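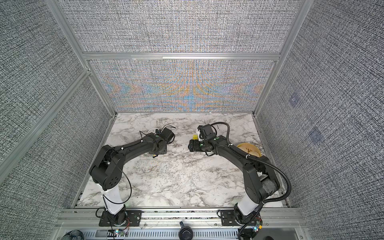 Where do I find the background cloth that goes with a given tabletop pattern?

Look in pairs.csv. Each row gives a tabletop ID, a cloth ID and a free-text note, and the same cloth can appear in several rows.

Wamholm Tabletop and Cloth Patterns

Wamholm is a catalog of patterned tabletops and the cloths hung behind them. It has 60 tabletop patterns and 2,000 cloth swatches. It was put together for people who have to pick, name or reorder work surfaces and want the same words used each time.

Last revised 25/03/2020.

Files

tops.csv: one row per tabletop pattern
cloths.csv: one row per swatch
pairs.csv: tabletop and cloth combinations
scans/: flat scans at 300 dpi, one per ID
terms.txt: the word list used in both tables

Fields in tops.csv

top_id: the letter T and a four-digit number
ground: main color of the surface
vein: color or colors of the veining, blank if none
family: marble, stone, wood, plain, other
finish: matte, satin, gloss, unknown
supplier: Esposito, Zurel or unknown

"Family" records what the pattern looks like and says nothing about the material. A printed sheet and a cut slab with the same look both go under marble. The top shown at the start of this file would be entered with ground white, vein gray+black, family marble, and finish and supplier unknown.

Fields in cloths.csv

cloth_id: the letter C and a four-digit number
ground: main color
second: second color, blank if none
texture: woven, crosshatched, ribbed, smooth, other
tint: any faint color over the pattern, such as bands or patches
scan_side: face or reverse

Texture is also judged by eye. A print that imitates a weave is entered as woven. Where the walls of a booth use different cloths, each one has its own row. The tint field was added in October after Ieva Eglītis found swatches with pale bands that the first version had filed as plain gray. A faint tint is entered even if it may come from the lighting; add "light?" to the note.

How entries were made

Tobias Wojcik scanned the Esposito tops and Lucinda Alcantara scanned the Zurel tops. Cloths were scanned flat, unironed, with the grain running top to bottom. Two people named the colors separately from the word list. When they disagreed, Booker Fitzsimmons picked the term and initialed the row.

Known problems

Gray is overused. The word list has light gray and dark gray, but early rows have only gray.
Large veining does not fit on one scan. For those tops the scan shows a corner, and the vein field was filled in from the full sheet.
Gloss tops scan darker than they look in a room. Do not match paint to them.
Scale is missing from the Zurel rows.

Corrections

Send the ID, the field and the new value to Anselmo Campos. Do not edit the scans. Replacement scans go in under the old ID, and the old file moves to scans/retired.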